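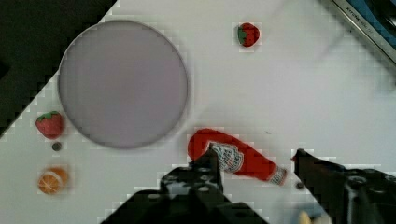
Strawberry freezer jam, no canner needed

Quick one tonight, berries are going soft and I have to get this done before bed. Same jam I make every year, written down properly for once becuase Sowmya Fernandes keeps texting me for it.

What you need

Strawberries, enough for 2 cups once crushed
4 cups white sugar
1 box powdered pectin (the regular kind, NOT low sugar)
3/4 cup water
Small jars or plastic freezer tubs with lids, 5 of the one cup size

Before you start

Wash the jars and lids in hot soapy water. Dry them all the way. Freezer jam doesn't get processed so clean matters.

Leave the green caps on the berries while you rinse. Caps off first and they soak up water, jam comes out thin. Rinse, drain, dry on a towel, then hull.

Steps

1. Crush the berries. Potato masher, one layer at a time. Don't use the blender - you get puree and it sets weird. Some lumps are good.

2. Measure exactly 2 cups of crushed fruit into a big bowl. Level. Extra berries go on yogurt, don't sneak them in.

3. Stir in all the sugar. Let it sit 10 minutes, stir a couple times.

4. Pectin and water in a small pan. Will look lumpy, fine. Bring to a boil over high heat, stirring the whole time. Boil one full minute. Off the heat.

5. Pour the hot pectin into the fruit. Stir for 3 minutes, until the sugar isn't gritty any more. A few grains left is OK.

6. Fill jars. Leave half an inch at the top, it swells in the freezer. Wipe rims, lids on.

7. Leave on the counter 24 hours. Then freezer.

Keeps a year frozen, 3 weeks in the fridge. Thaw in the fridge overnight.

If it goes wrong

Runny after 24 hours - give it another day before you panic. Still runny? Ice cream sauce. Mine did this in March with store berries and old pectin, check the date on the box.

Grainy - not stirred long enough in step 5.

Too stiff - stir it up with a spoon, it loosens.

Can I cut the sugar? Not with this pectin. Get the low sugar box and use the recipe on the leaflet, the amounts are different.

Can I double it? Don't. Make two batches. Brunello Caruso tried a double and got 10 jars of syrup.

Frozen berries work too, thaw them first and measure with the juice.

Labels! Write the date on the lid before freezing, marker wont stick to a frosty one. Mine all say 20th June.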